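Tea tips from the Helleneo open day

I went to the open day at Stisalham in December expecting to learn about automation and came home with opinions about teapots. The robot arm on the Drirden stand was pouring tea, very slowly, to a crowd that would never have stood still for me doing it.

A few things worth stealing for your own kitchen:

Warm the pot first. Swirl hot water round it, tip it out, then add the leaves.

Bring the spout down close to the cup before you tip. Pouring from a height is for waiters and people with dark carpets.

Put coasters down before the cups, then leave them alone.

Wipe up loose leaves while they're dry. Once damp they smear, and a white worktop forgives nothing. 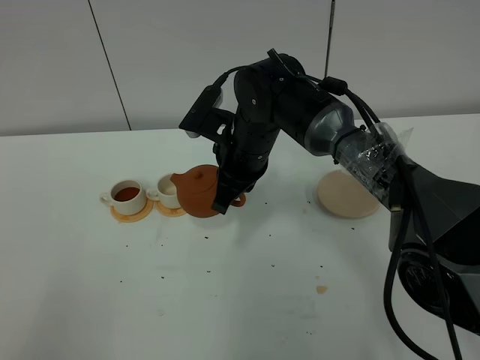 One cup filled, the next one lined up.

Never wash an unglazed clay pot with soap. Rinse it with hot water, leave the lid off overnight and ignore anyone who calls it dirty — the staining inside is years of work.

Entry was £5, biscuits included.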